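Part-time home organizer and laundry folder wanted (bedrooms, closets, winter storage)

Posted July 18, 2024
Sondard Home Tidying
Reply by email or drop a note through the door at the Golik Street office

Hi! I run Sondard, a very small tidying business, and I need another pair of hands before the fall rush. If you're the kind of person who refolds the sweaters at the store after you've looked at them, please keep reading.

What we do is go into people's homes and sort out the rooms they sleep in. Bedrooms, closets, wardrobes, the linen shelf in the hall, the trunk at the foot of the bed that hasn't been opened in years. I don't do kitchens (I tried kitchens, I was bad at kitchens) and I don't do garages. Bedding and clothes are what I know, and they're what I'd be teaching you.

The job

You'd start by coming along with me on visits, and once we're both comfortable you'd take some on your own. A visit is usually one room. We strip the bed or at least clear it, use it as our big table, and empty the wardrobe onto it a section at a time. Then it all gets folded, sorted and put back, or packed for storage, or bagged for whoever the client wants to give it to. The client decides what stays. You can nudge a little, but please don't lecture anybody about their fourteen scarves.

Right now it's mostly winter gear. I know, it's July, but this is when people can finally stand to deal with it. They shoved their coats somewhere in spring and now they want them packed properly so that in December they can just pull them out and go. So expect a lot of coats, padded jackets, fleece, heavy quilts, and blankets of every pattern you can think of. If you get grumpy handling puffy things in hot weather, maybe wait for my next ad!

A regular visit goes something like this:

Arrive, shoes off, say hello, ask what's bugging them most.
Clear the bed. Roll the quilt, don't ball it up.
Pockets. Every pocket of every coat, inside ones too. Tissues go in the trash, everything else goes in the dish.
Zip the zippers, snap the snaps, turn the sleeves right side out.
Fold, sort, pack, label.
Wipe the shelf before anything goes back on it.
Put the bed back the way you found it or better.

A visit is three hours with a break in the middle. Some run over, and I pay for the extra time.

About the folding

I'm fussy about folding and I'd like to be upfront about it. Shirts are easy, I can show you my shirt fold in a minute. Jeans are easy. Fitted sheets I will teach you and you'll be unbearable at family gatherings afterward. Padded jackets take the longest to learn. They're slippery, they're full of air, and they'll open themselves up the second you let go. The way I do it is zip, lay it face down, sleeves straight across the back, sides in, then hood down over the top, then fold up from the hem and press the air out slowly with your forearms. Slowly! If you smack it, it all comes back out at the collar. I don't use vacuum bags on down. Cotton bags or a lidded box, not too full, a label on the short end.

You don't have to know any of this already. I've had people show up who had worked in hotels for years and folded faster than me, and I've had people who'd never folded anything in their lives. Both kinds worked out fine, and a couple of the second kind are now scarier about it than I am.

Pay, hours and the practical stuff

Pay is $158 per day, and a day is two visits with time in between to eat and get across town. If you can only do one visit in a day that's half. There's also a $500 bonus if you stay through the end of December, paid with your last check of the year. I started that because I kept losing people right when the coats came back out, and it's worked pretty well so far.

I need somebody for two or three days a week. Mornings are better for me but I can work around school pickup, other jobs, classes and so on. Just tell me straight away what you can't do and we'll build it from there.

You'll need to get yourself around. Most of our clients live in Bonsu or on the Verkasus side of the river, and the bus covers both. If you drive I'll pay for gas between visits (not from your home to the first one, sorry). I bring the bags, boxes, labels and wipes. You bring clean socks.

You need to be 18 or older and okay with a background check, which I pay for. You're going to be in people's bedrooms with their things, and they have to be able to trust you completely. What you see in a closet stays in the closet. No posting, no funny stories with the address attached.

It's physical work. You'll be on your feet or leaning over a bed for most of the visit, and a box of winter quilts is heavier than it looks. If you have a bad back, tell me, and we can split the jobs so you do the sorting and I do the lifting. I'd much prefer to know.

Allergies: there will be dust. Lots of homes have cats. I can keep you away from feather-filled stuff if I know ahead of time but I can't promise a cat-free month.

Who I'm looking for

Patient people. People who can chat, and people who can tell when a client doesn't feel like chatting. Somebody who'll ask before opening a drawer. Somebody who can look at a messy room and not make a face, because the client is watching your face, believe me, they've been worrying about it since breakfast.

A bit of an eye for how things fit on a shelf is nice too. If you've ever been the one who loads the car for a trip, you've got it.

Spanish is a plus, and so is sign language, but neither is required. No resume needed if you don't have one. A few sentences about yourself is plenty.

The trial visit

Before either of us commits, you come out for one paid trial visit, and it's paid whether or not you take the job. I'll hand you a padded jacket at some point and see how you get on.

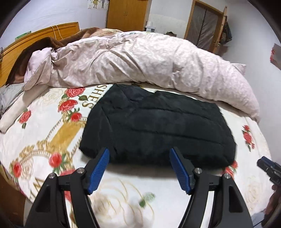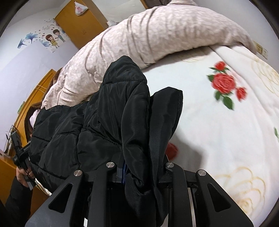

I don't score the trial and I don't stand over you with a ruler. What I'm looking for is how you treat the stuff. A black puffer on top of a rose-print blanket is a pretty typical start to the morning, with the quilt rolled up out of the way, and I want to see whether you go looking for the zipper and the pockets first or just start squashing. I like it when people ask questions. I like it when they stop and redo a sleeve. If you run out of time with half the pile still to go, that's fine, I'd take four things packed well over a mountain of things that have to be done again in the fall.

After the trial we sit down with a coffee and I'll tell you yes, no, or let's do another one. You get to say the same to me. I won't be offended! It isn't for everybody, and some folks find out quickly that they love tidying their own home and can't stand doing anyone else's.

How to apply

Send me an email at the Sondard address on the contact page, or put a note through the office door on Golik Street (green mailbox, the lid sticks, push hard). Tell me:

your name and the best way to reach you
which days and hours work
how you'd get to Bonsu and Verkasus
anything I should know about lifting, dust or pets
the last thing you folded, and how it went

That last one is serious, I read those first. If your email runs past 2,000 characters I'll still read it, but I'll probably be reading it on the bus.

I answer everyone within 7 days. If you haven't heard from me by then, check your spam folder and then write again, my inbox is a lot messier than my closets. I'd like to have somebody started by the middle of August so there's time to practice before things pick up.

If this isn't for you but you know a good folder, please pass it along. The last two people I hired both came through a sister.

Questions we get a lot

Can I bring a friend and work as a pair? Yes, if you both apply and both do a trial. Most bedrooms only fit two people plus the client, so it'd be the two of you and not me.

Do I have to do bathrooms? No. Towels sometimes, if they live on the linen shelf.

Can I keep things the client is giving away? Please ask me first, and I'll ask the client. It's usually a yes, but I want it to go through me every time.

Is there a uniform? Just a gray apron with a big front pocket for the labels. Wear whatever you can bend in.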